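I put off buying the Prallow electric steamer pot for most of a winter, because my kitchen has one good outlet and the toaster already lives there. Then my neighbor Dolores Dvorak brought over a bag of frozen pork buns, my old bamboo basket had split down the side, and that was that. I paid 189 for the two-level set in March and I've used it nearly every morning since!

Setup was easy. You fill the base to the line, set the steel part on top, and turn the dial. The manual is terrible (mine jumps from page 6 to page 9) but you won't need it. Water boils fast on high, and the low setting is gentle enough for custard, which my old pot always turned into scrambled eggs.

Buns are what I care about most, and they come out soft all the way through if you line the tray with parchment and leave a good gap between them. I crowded them the first time and peeled the bottoms right off. Also, crack the lid and wait two minutes before you take them out. My friend Xiomara Villanueva told me that and it fixed my wrinkly buns overnight.

Things I don't like: the cord is short, the lid knob gets hot, and the dial has no click at "off," so I've walked away with it still humming more than once. Cleaning is fine except for the groove under the rim, where starch collects. I go at it with an old toothbrush.

Steamed buns, and an electric pot with a steel steamer on top:
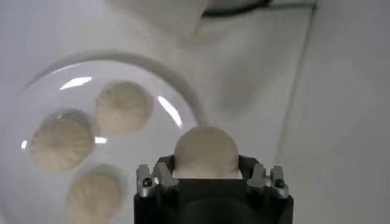
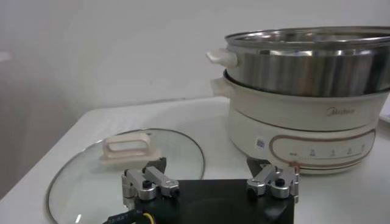

I did look at the Dralden before I bought mine. It's lighter and comes with a timer, but the tray is too shallow for a whole fish and the plastic smelled odd in the store. If you mostly do vegetables it would probably suit you better. For dough and fish I'd go with the Prallow again, and I'd buy the extra tray at the same time, because they charge shipping if you order it later.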